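# Refinishing an oak-look table top, oil or poly?

**mlockwood_53**

Picking up an old argument from the October thread because I never got a straight answer.

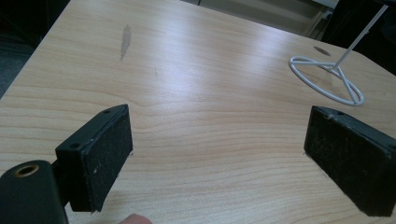

I want to put a new finish on a dining table before my sister's family moves back to Dalville, and I can't decide between a hardwax oil and a wipe-on poly. The shop in Hebden quoted me $260 to do it for me, sanding included, and $343 if I want the edges done too. I would rather do it myself. What I'm after is something close to the light blond color in the photo, with the wavy grain still easy to see. I don't want it to go orange. I also don't want the kind of shine where the light washes out the grain in the middle, like it does there.

Mervyn

**sheila.oakley**

Oil. Poly in a satin can is fine but you will see every lap mark on a big flat top if you don't keep a wet edge. Oil you wipe on, wait, wipe off. If somebody leaves a ring on it in two years you fix the ring and leave the rest alone.

**drendunance**

Disagree with Sheila. Oil on a dining table with kids is a yearly chore. I did mine in water-based poly, three coats, and it has stayed pale. Oil-based poly is the one that goes orange. People mix the two up all the time and then blame poly in general.

**sheila.oakley**

I didn't say it goes orange. I said lap marks. And mine has gone a lot longer than a year without a recoat.

**mlockwood_53**

Does the plain oil darken it much? Everything I read says to wipe the bare wood with mineral spirits and that's the color you get.

**drendunance**

Pretty much — the wet color is close to what oil gives you. If that's too warm, get an oil with a little white pigment in it. Test on the underside first.

**elton_shopnotes**

Before any of this, is it solid or veneer? If it's veneer, do not go at it with a belt sander. Look at the end of the board. If the grain lines on top don't carry over the edge, assume veneer and sand by hand.

I went through the face on a desk once. Replacing the top cost me $680 and I still had to finish the new one.

**mlockwood_53**

I'll pull a leaf out tonight and look at the end. Had assumed solid because of the weight.

**elton_shopnotes**

Weight doesn't tell you much. Particleboard is heavy.

**sheila.oakley**

Agree with Elton on that one. Also don't sand too fine if you go with oil. I stop at 150. Past that it doesn't soak in as well.

**drendunance**

For water-based poly go to 220, and knock down the raised grain after the first coat.

**mlockwood_53**

Checked the leaf. It's veneer, over something brown and crumbly. Hand sanding it is. Leaning toward the pigmented oil, will try it on the underside of the leaf first.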